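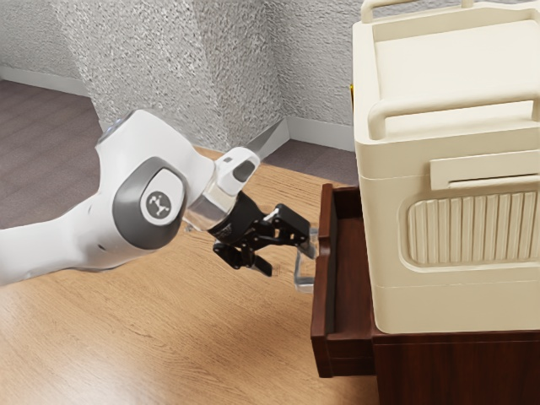

Forum > Arms and Grippers > Faults and Safety

Arm moved by itself after protective stop (drawer task, same program is fine in simulation)

Started by lucero_nina, 8th November

**lucero_nina**

Good evening to all. I want to report something that happened in our lab in Cabrera, and ask if other people have seen the same. I will try to put everything in order, please excuse me if it is long.

The task is simple. The arm goes to a cabinet with the top drawer already open, the gripper takes a small glass object from the drawer and puts it on a table at the left. We built the task first in Pelach, with the arm, the cabinet, the storage box on top of the cabinet, also the walls. In simulation we ran it 187 times before we touched the real arm. It failed a few times to take the glass, but never did the arm do something dangerous.

On the real arm we run through the Prondumar bridge, which sends joint targets at 100 Hz. Yesterday, in the middle of a run, the lower finger touched the front board of the drawer and the arm went into protective stop. This part is correct, it must stop. I waited, I saw that it did not move, and I put my hand in the drawer to take the glass out. My colleague pressed the button to release the stop, he believed that this only unlocks the joints. The arm then jumped down and to the right, quite fast, and pushed the drawer front. The board is cracked. My hand was out already, but I think by less than one second.

I want to know why it moved. No new command was sent by us. The policy script was stopped with Ctrl+C before he pressed the button, I can see it in the terminal history.

**oldservo**

First, glad you still have the hand. Second, and I'm sorry to be blunt, two rules were broken there before any software comes into it. You don't reach in on a protective stop. That's the controller holding position with power on. You hit the emergency stop, and then you reach in. And the person on the button doesn't touch it until the person at the arm says so out loud.

As for the movement, what did the log on the controller side say? Not the Python log, the one on the box.

**lucero_nina**

You are right about the two rules and I do not defend it. We had a written procedure for the emergency stop, but for the protective stop we had nothing. It happens several times every day with a new task, and we got used to it.

The controller log says: protective stop, joint torque limit. Then about 30 seconds of nothing. Then "stop released", and directly after it "motion active". I do not see any line between these two.

**greyfinch**

I'd look at the contact model. We had a drawer in Pelach too, and the default friction on the runners was far too low. The simulated drawer slides away when a finger touches it, so the arm never feels the hit. Your policy learned that it can lean on the drawer front for free. On real wood it leans, the torque climbs, and you get the stop.

Also, if your collision mesh for the drawer is one convex hull, the inside is solid and all your grasp contacts are wrong. Check that it is split into separate boards.

**Yeison Zapata**

@greyfinch I think that explains the stop but it doesn't explain the jump. These are two different problems and they should not be mixed. A policy that leans on furniture is a bad policy. An arm that moves when there is no program running is a safety fault.

@lucero_nina which version of the bridge? And is it started as a service or from your script?

**lucero_nina**

It is a service, it starts with the computer. So it was still running when the script was stopped. I did not think about this before you asked. The version is the one that came with the installation in October, we did not update it.

@greyfinch The mesh is separate boards, I checked it this morning. But the friction was the default, yes. I pulled the real drawer with a small spring scale, and it needs much more force to start moving than the one in Pelach. I will correct it.

**Yeison Zapata**

Then I'm fairly sure I know what you have. The bridge keeps the last goal it received and repeats it to the controller until a newer one arrives. While the arm is in protective stop, the controller rejects the goals, but the bridge doesn't care, it continues to send. Your script died, so the last goal stays forever. Your colleague releases the stop, the controller accepts targets again, and the first one it gets is a goal from before the stop. The arm goes there.

And "there" was inside the drawer front, or past it, because the policy was pushing against it at that moment. So the distance between the real position and the goal was big, and it closed this distance at whatever speed the limit allows. What is your joint speed limit in the config?

You can test it without danger. Move everything away from the arm, nobody inside the marked area, run it in free air and trigger the stop by software. Kill the script, release, and watch.

**oldservo**

"Without danger" is doing a lot of work in that post. If you think the arm jumps on release, you don't test it at full speed, free air or not. Set the limit as low as it goes first. One person, with the emergency stop in hand and outside the reach. Please.

**Yeison Zapata**

Agreed, I should have written it. Low speed first.

**mk_joint4**

I don't buy that this is a bridge bug. The manual tells you that the client has to clear the goal buffer before recovery. There is a call for it. If you kill your client with Ctrl+C and don't handle the signal, you've skipped your own cleanup. Any realtime interface works like this. I'd be annoyed if the bridge started throwing away my goals on its own, I have a setup where the resume is what I want.

**oldservo**

You want it to resume toward a stale target, at speed, when a human presses a button that says "release"? On what planet.

**mk_joint4**

In a closed cell with a door switch, yes. Nobody is standing there. I'm only saying that the behavior is written down and some people depend on it.

**greyfinch**

Written down where? I've used it for a year and never saw it.

**mk_joint4**

Section on error recovery, near the end. It's one sentence, I'll grant you that.

**lucero_nina**

I made the test the way oldservo described. Lowest speed, only me, the cabinet moved away, the button in my hand.

The result is what Yeison said. I sent a goal that is a little to the right, triggered the stop in the middle of the movement, killed the script, waited, released. The arm continued to the old goal. I repeated it with the script still running but paused, and it did the same. Then I restarted the bridge service before the release, and the arm did not move at all. I did each case several times and it was always the same.

The speed limit in the config was 600 mm/s at the tool. We never changed it, it came with the sample file. For a drawer and a glass, this is ridiculous, and I am a little ashamed to write it here.

I found the sentence of mk_joint4 in the manual. It says that the client "is responsible for goal state on recovery". I had read it in summer, and I did not understand that it means "your arm will jump". For a person who reads in a second language, and I suspect for others also, this is not a warning.

**Yeison Zapata**

Good test. Please open an issue with the people of Prondumar, with the steps exactly like you wrote them here. Even if they say it is intended, the default should be to drop the goal, and mk_joint4 can have a flag to keep it.

**mk_joint4**

A flag would be fine with me. I still think the client should trap the signal.

**tornillo**

Different question, same thread. Why did your simulation not show this? You release a stop in Pelach too, no?

**lucero_nina**

No, and this is the part that bothers me most. In Pelach there is no protective stop. If the contact force is too high, our episode is marked as failed and everything is reset to the start pose. So the arm was never in the state "stopped, against something, with an old goal". It did not exist in our simulation. All those good runs say nothing about it.

I am now adding it. When the force passes the limit, the simulated arm freezes, the goal stays in a buffer as in the real bridge, and then I release it. With this change I can see the same jump, and the fingers go through the place where the drawer front stands. With the corrected friction, the drawer also stays in its place better, and the policy touches it in many more runs than I believed. So greyfinch was correct too, only for the other half of the problem.

**greyfinch**

I'll take half. If you retrain, add a penalty on force at the fingers before you play with anything else. And randomize how far the drawer is open. Ours had learned one exact opening, and when somebody left the real one a bit more closed, it hit the front board every time.

**lucero_nina**

Thank you, ours has always the same opening. I will change this too.

For other people who find this thread, what we do now in the lab:

- Any stop where a person must go near: emergency stop first, power off, then the hand.
- The person at the arm is the one who holds the button. The other person does not press anything.
- The bridge service is restarted before every release, until there is a correct fix.
- The tool speed limit is 100 mm/s for all new tasks, and we raise it only after a talk.
- The script now catches Ctrl+C and clears the goals.

The drawer front we glued with two clamps. The cabinet is a Fornton and they do not sell this board separately, I asked.

**oldservo**

That list is better than what I've seen in some factories. One correction: don't count on the Ctrl+C handler. If the process is killed hard, or the cable comes out, the handler never runs. You need a timeout on the bridge side, so that a goal older than a few cycles is thrown away.

**lucero_nina**

Understood. I added the timeout to the issue as a second request, and I will write here when they answer.

Tags: protective stop, recovery, simulation, drawer task, gripper

Contact the moderators | Posts are copyright of their authors | Back to top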